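Storage and Packing > Bins, totes, crates
Thread: Loose round items in flat-bottomed gray bins

tdp_bins
July
I pack tableware for a small rental outfit. Everything goes out in rectangular gray bins, open top, flat floor, no inserts. Plates are fine because they go in vertical racks. Single bowls and small round dishes are the problem. They migrate. Put one down in the center, carry the bin across a yard, and it ends up against a wall, usually the short one at the leading end. With two or three in the same bin they ride up on each other and the rims chip.

Current setup: Taluneck bins, smooth floor, 35 cm on the short side. Bowls are a mix of melamine and glazed stoneware. I have tried a folded tea towel under each piece. It works until the towel bunches.

I would like a method that does not involve a custom insert for every bowl diameter. What are people using?

Tumelo Du Plessis

---

anong_s
Two questions before anyone recommends foam.

1. Do the bins get washed between jobs?
2. Do you stack them loaded?

If yes to the first, anything absorbent is out. If yes to the second, the insert height matters more than the grip.

---

tdp_bins
Washed every time. Stacked up to five high in the van, loaded.

---

cecilia_asamoah
Then ribbed drawer matting, cut to the floor of the bin with a finger's width trimmed off every side. The trimmed margin is important. If the mat touches the walls it lifts at the corners when the bin flexes, and you are back to a bunched towel.

The mat alone will hold stoneware. It won't hold melamine. Melamine bowls are light and most of them stand on a narrow foot ring, so there is very little in contact with the mat. For those I place the bowl against the wall to begin with and block it from one side only. A bowl in the center of the bin needs blocking on four sides. Against a wall it needs three, and in a corner it needs two.

---

boonmee_w
Disagree with the wall placement. Every chipped rim I have logged was a wall contact. The center is harder to block but the piece is never touching anything rigid.

I ship out of Wongsuwan's, which is my uncle's restaurant supply shop, and we went over to center placement with a Brindov cross divider. Chips dropped to almost nothing.

---

cecilia_asamoah
Your chips were impact, surely. The bowl started in the middle, picked up speed, and hit the wall. A bowl that starts at the wall has no distance to travel. The divider fixed your problem because it stopped the travel. It would have done the same job in a corner cell.

---

boonmee_w
Possible. We changed the placement and the divider in the same week, so I can't separate them. I would still not want glaze rubbing on a molded wall for three hours of road.

---

tassanee_c
Rubbing is a real issue but it goes the other way. The bin wall is softer than the glaze. What you get is a gray transfer mark on the bowl, which people mistake for a scratch. It comes off with baking soda paste and a damp cloth. On pale colors -- white, cream, the light greens -- it is very visible. On dark stoneware you will never see it.

Tumelo, the thing to check is wall draft. Most bins taper, so the floor is smaller than the opening. A bowl with flared sides touches the wall at the rim, well above the floor. Its foot may be a good distance out from the corner, which means your blocking at floor level is doing nothing. Block at the height of the rim or use something tall enough to reach it.
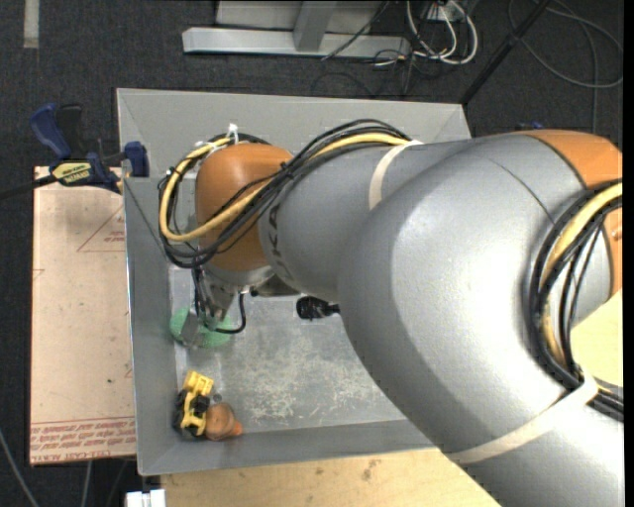

The same taper affects how you get the piece out again. A wide bowl pushed tight against the side leaves no gap for fingers on that side, so people pick it up by the near rim alone and it tips. I leave the side toward the middle of the bin open until last and put the block there. Take the block out first, and there is room to get a thumb inside the bowl and fingers under the outside.

For the block itself, a rolled silicone baking sheet with a wide rubber band around it. It washes, it does not absorb, and the diameter can be changed by rolling it tighter.

---

tdp_bins
The taper point explains a lot. I measured one of ours this morning and the floor is a clear 3 cm narrower than the opening. I had been blocking at the foot.

Rolled silicone is a good idea. Does it hold its shape under a stacked bin?

---

tassanee_c
It should not be carrying any load. If the bin above is resting on the contents, the bin below is overfilled.

---

anong_s
Seconding that. The load goes through the rims and the corner posts of the bins. If something inside is taller than the wall, repack.

Also, on the mat: get the open-weave kind. The solid ribbed kind traps rinse water under it, and if you nest the bins with the mats in place they smell by the next job.

---

cecilia_asamoah
I use solid and pull the mats to dry separately. Open weave prints a grid pattern on soft plastic bowls if they sit long enough in a warm van. I have a set of Plastitz mixing bowls with a permanent waffle on the base.

---

anong_s
How long is long enough?

---

cecilia_asamoah
Mine sat from one July weekend to the next, in the sun, with other bowls nested inside. So, a bad case. I would not expect it from a day trip.

---

boonmee_w
Coming back with a number. I went through the return sheets for our last 1,000 bowls, all sent with the cross divider. Five chipped. Four of the five had been repacked by the customer without the divider. I don't have a comparable sheet from before the change, so make of it what you like.

I will concede the corner cell argument. We have been filling corner cells the whole time when the count was odd, and none of the five came from those as far as the notes say.

---

cecilia_asamoah
Customer repacking is the weak point in any of these systems. Is the divider fixed in the bin?

---

boonmee_w
It drops into slots. They leave it on the counter.

---

tdp_bins
Update after a few jobs. Setup is now: open-weave mat, trimmed short of the walls. Stoneware goes in corners, silicone roll on the open sides at rim height. Melamine is nested in sets with a paper napkin between, and the stack is treated as one item. Single melamine bowls go against the long wall with one roll on each side and one facing the middle.

No chips. One gray mark on a pale bowl, which the baking soda took off. The rolls come back unrolled from most customers, so I have started sending the rubber bands as spares.

Still undecided on the mat. If I see any waffle on the melamine I will switch to solid and post it here.

---

tassanee_c
Wipe the bin walls with dish soap before the first use as well. New bins transfer more than old ones.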